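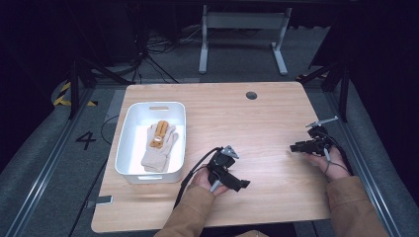 Cream knitted glove in the white bin.

Workshop notes > Weddings > Irnstead

Jul 14, 2024

Table plan day for the Irnstead wedding and I am so pleased with how it's going! Fionnuala Ní Chonaill came over with the final guest list (final-ish – the Ó Dubhghaill cousins still haven't said if the baby needs a chair) and we got 130 names onto the board before lunch.

Tried the place cards three ways. Brown ink on the Celtton card feathered badly, even with the fine nib. Same ink on the Hondness card stayed crisp and dried in 4 minutes, so Hondness it is. The third go was white ink on dark green, gorgeous, but you can't read it by candlelight. I shut the blinds and checked with one taper. Keep the green for the table numbers, where the writing is big.

Ribbon: the rust silk frays if you cut it straight. Cut on the slant and leave the ends alone. I tried sealing them over a flame and got a hard brown lip, horrid.

Favours next. The honey jars leaked when I laid one on its side overnight, only a smear round the lid, but it went through the tag. Wax paper disc under the lid fixed it – two nights now and still clean. Fionnuala wants thyme tucked under the string as well. Lovely smell, drops leaves everywhere, so it goes on at the venue.

Budget stands at 3,139 with the candles in and the hire of the arch still to come. The couple first asked for an arch back in January and I'd forgotten they wanted it on the lawn, so it'll need pegs. Ring the hire place.

To do:
Spellings of the top table, check again with the bride's mum
3 spare cards per table, blank
More wax discs
Ask if the band eats before or after the speeches

We use cookies to remember your settings. Accept | Manage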